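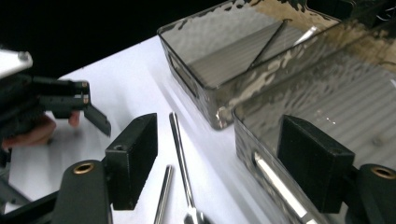

Luswood Bench Container, Smoke Gray
Item no. 2507
Sold in pairs, with two metal rods

The Luswood is an open-bench container for small parts and samples. The body is transparent plastic with a smoky gray tint. Contents can be checked from the outside, and the tint cuts glare under overhead lighting. Each pair ships with two slender metal rods in a silver finish.

Specifications
Material, container: transparent plastic, smoke gray
Length: 22 cm
Width: 16 cm
Rod length: 33 cm
Rod finish: silver
Quantity per set: 2 containers, 2 rods

Use
Place the containers side by side on a flat, level surface. Lay the rods across the open tops to carry tags, hooks or hanging sample bags. The rods are not fixed to the container and must be removed before it is lifted. Do not use them as handles.

For dry goods at room temperature only. Not rated for solvents, hot liquids or food contact.

Care
Wash by hand in lukewarm water with mild soap. Dry with a soft cloth. Scouring pads and glass cleaner will haze the plastic. Wipe the rods dry after washing and store them flat.

Ordering
Replacement rods are sold separately in packs of two. Rods from the earlier Drurkis series are shorter and do not span the Luswood body. Containers from the two series can share a shelf but do not nest.

Clear and white versions have been discontinued. Smoke gray remains in regular stock at Ghaffari. Orders placed after noon are packed the next working day. Sets returned with a rod missing are credited for the containers only.

Page updated August 30, 2025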